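Ülle Vaher has been writing songs since she was a student in Bindville, but only last year she began to earn from sync – the licensing of music to films, series and advertisements. I met her after the release of her second album, Drastholm, and we spoke mostly about contracts.

"People ask me which song was used, and they never ask who signed the paper," she says. Her first placement was a short film, and the fee was 396 euros. She had to share it with her producer, Tarmo Lukoševičius, who owned half of the recording. "We had no written agreement before. We wrote it in one evening in his kitchen, and I was lucky that he is a fair man."

A sync license has two sides, she explains. One is for the composition and the other is for the master recording, and the film company must clear both. If one owner does not answer the mail, the song is usually replaced.

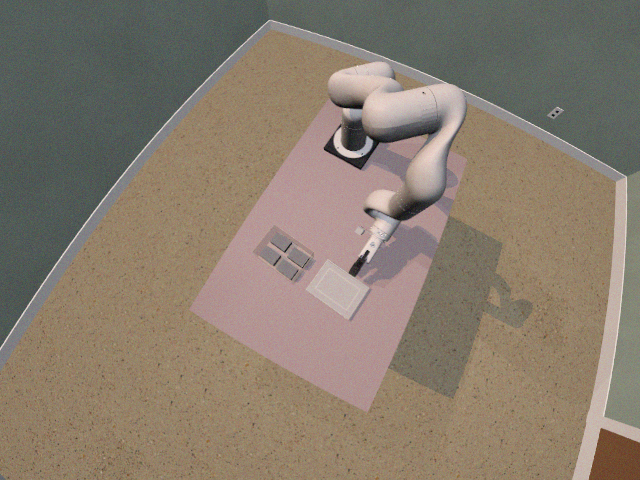 Her second placement went through a small agency called Rulness, which keeps 40 percent of the upfront fee. Is it not a lot? "It is a lot. But they got me 2,000 for a song that was lying in a folder for years." She refused the first version of their contract, which was exclusive and had a term of 20 years. The one she signed on 1st November is non-exclusive and can be ended with a written notice.

She also advises to keep an instrumental version of every song. Editors ask for it often, and they want it the same day. "I lost one job like this. The session files were with Mägi, our old engineer, and he was traveling until December."

Now she is preparing six new songs, all of them with the shares written down before the recording begins.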